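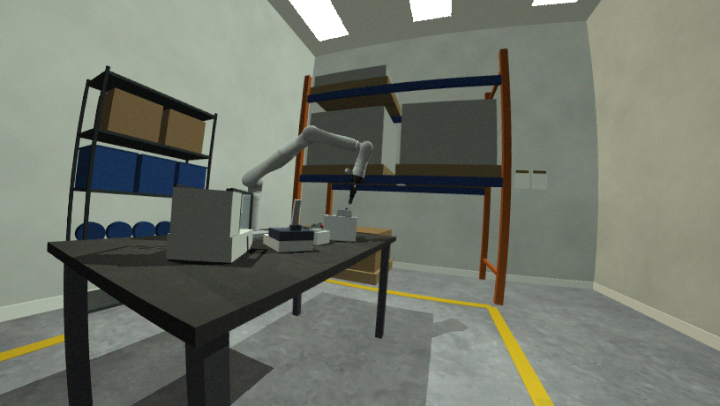 I drove 106 miles to the Dralow open day in Stodard with one question written on the back of the invitation: how much of this works when there's a real tube in it? I do sample prep in a small water testing lab, I've sat through a lot of automation pitches, and my boss had already been softened up by the brochure. The first session was all simulation, on a big screen in a room with the blinds down. Their virtual lab bench sits in a virtual storeroom, with a pallet rack behind it, yellow lines on the concrete and a robot arm on the far side of the table, reaching over to the equipment at the right-hand end. Somebody had gone to the trouble of hanging two notices on the back wall. I would happily have swapped the notices for one smear of spilled buffer.

I'm not against simulation. The woman presenting made a fair case for it. You can try a layout before you buy the bench, you can crash the arm into the balance as often as you like and it costs you nothing, and you can run the same job all night with the parts shifted around a bit each time. Their number was 2337 runs of a tube transfer over one weekend, and she gave us the success rate straight after, in a much larger font. I asked what counted as a success. The tube ends up in the right hole and stays upright. I asked whether it had liquid in it. It did not. I asked whether the cap could be put on crooked. She said that was "on the list for April," and moved to the next slide.

Now, a crooked cap is most of my working life. We get tubes from field crews who close them with gloves on in the rain. Labels peel, caps cross-thread, and every so often one comes in with a bit of tape around it that somebody felt was a good idea. If the arm has only ever met tubes that are all the same and all perfectly clean, then the weekend of runs tells me it's very good at a job I don't have.

The software is called Astholm and I'll give it credit for looking nice. You can pause it, move a piece of equipment, and start again. A man in the row ahead of me asked for the arm to be stopped with something in its grip and the power cut, to see where the thing would fall. They did it and the tube dropped and rolled, which got a bit of a cheer. I clapped too. It was the only unscripted moment of the morning, and I'd have liked an hour of that. 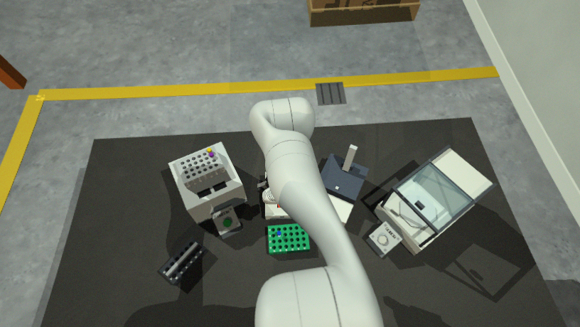
Then there's the matter of crowding, which I kept coming back to all through the coffee break. Their bench has a tube rack, a block for holding tubes, a balance-type instrument behind glass, a couple of little control boxes, and the arm in the thick of it. From some of the views they showed us, the arm covers half of what it's supposed to be working on. In software you just switch to another view, fine. On a real bench you have however many cameras you paid for, and a person who wants to see whether the rack is loaded has to walk around the table or lean in. Leaning in means stopping the arm, if you've done your safety paperwork properly, and starting it again takes time. I asked if the run times included anybody leaning in. They didn't.

I also asked about the balance, and I probably asked too many questions about the balance. Ours drifts if someone opens the door to the corridor. It hates the air conditioning. A big arm swinging past it on the same table seems to me like the first thing you'd want to measure, and the answer I got was that vibration is "not currently modeled." I wrote that down word for word. To be fair, she said it plainly and didn't try to dress it up, and I trusted the rest of her answers more after that.

After lunch (decent sandwiches, terrible coffee) they took us in groups of 14 to see the real cell. This was what I'd come for and it lasted less time than the parking did. It moved tubes from one rack to another. It moved them slowly and correctly, and then it dropped into a fault, and a technician cleared it from a laptop without saying what the fault was. I saw 2 complete cycles. When I asked if we could hand it one of our own tubes – I had a few in my bag, empty and clean – the answer was no, for insurance reasons. Maybe so. The people from Wuyts let me do exactly that at their demo last year, and their gripper crushed it, and I still thought better of them for letting me try.

A few things I did like, so I don't come across as a complete grump:

The emergency stop was where a short person could reach it.
You can export a run log as a plain text file, without buying another license.
They had a price sheet, printed, with the service contract on it. The service contract is dreadful but at least I didn't have to give a phone number to find that out.

My boss wants a yes or no by the end of the month. What I've written so far is a no for the full cell, and a maybe for the simulation on its own, if they'll let us load our own rack and our own tube shapes and put the caps on badly. I'd pay something for that. I could use it to work out whether an arm even fits beside our fume hood before anyone starts measuring up walls. I sent them that request the same evening, with a photo of the worst cross-threaded cap I could find in the reject bin, and asked how the arm would pick it up.

Posted Sep 19, 2025. No reply yet, I'll add it underneath if one comes.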